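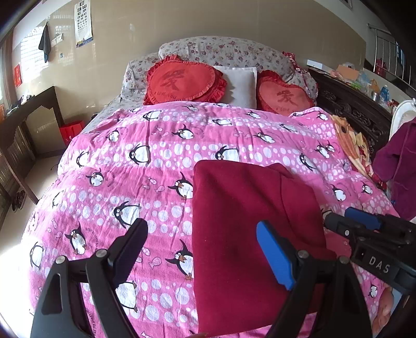
A folded red cloth on a penguin-print quilt, with hand-held grippers at work in a bedroom.

Siltside brings hand-held grippers and a new kind of shift to its Dunddale laundry and housekeeping teams

DUNDDALE, September – Siltside, the home services and linen care company, is widening its automation program at Dunddale this month, and the people who fold, make beds and tidy for a living are the ones teaching the machines. The program, called Filisus, puts hand-held grippers into the hands of housekeeping staff so that their way of handling soft things can be recorded and used to train folding equipment.

Cloth is hard for machines. A box keeps its shape when you pick it up, and a fleece blanket does something different every time. Our housekeepers have been dealing with that for years, and we are thrilled that their know-how is now at the center of the project!

The work is done in furnished rooms, with ordinary bedding and ordinary clutter, because that is where the finished equipment will have to cope. A staff member picks up a cloth, folds it, lays it down, shakes it out and starts again, using the gripper in place of bare fingers. So far the Dunddale team has logged 449 folding sessions, and 440 of them have been accepted for training. The other nine will be repeated before the next review.
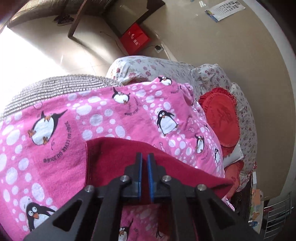
Will the folding equipment replace housekeeping staff at Dunddale?
Siltside plans no job cuts under Filisus. The equipment is meant for the bulk folding table, and staff who now spend most of a shift there will move to room work, quality checks and recording sessions.

For the people on shift, the changes are already being felt. Recording is paid at a higher hourly rate than folding and counts as regular working time. Each session block lasts up to 2 hours, with a break in the middle, and anyone who finds the grip tiring can switch back to other duties the same day. Staff asked for lighter tools after the first trials, and for a say in which items get recorded first. They got both (small throws and fleece pieces went to the top of the list, fitted sheets are waiting their turn).

Five housekeepers have also trained as session leads. They set up the rooms, coach newcomers and decide whether a recording is good enough to keep. None of them had worked with robotics before joining the program, and it has been a real pleasure to watch them argue over the right way to square a corner, then settle it by trying both.

The folding equipment itself is being developed with Cha, Siltside's engineering partner, whose staff spend part of each week at Dunddale working next to the housekeeping team. The first unit will run beside the existing folding table, and a housekeeper will be able to stop it at any time.

Siltside employees at other locations who would like to try a recording session can sign up through their shift supervisor. No technical background is needed, and travel time to Dunddale is paid.

About Siltside
Siltside provides laundry, linen care and housekeeping for homes, guest houses and care residences. Filisus is its program for staff-led automation.

Press inquiries: Siltside press office, Dunddale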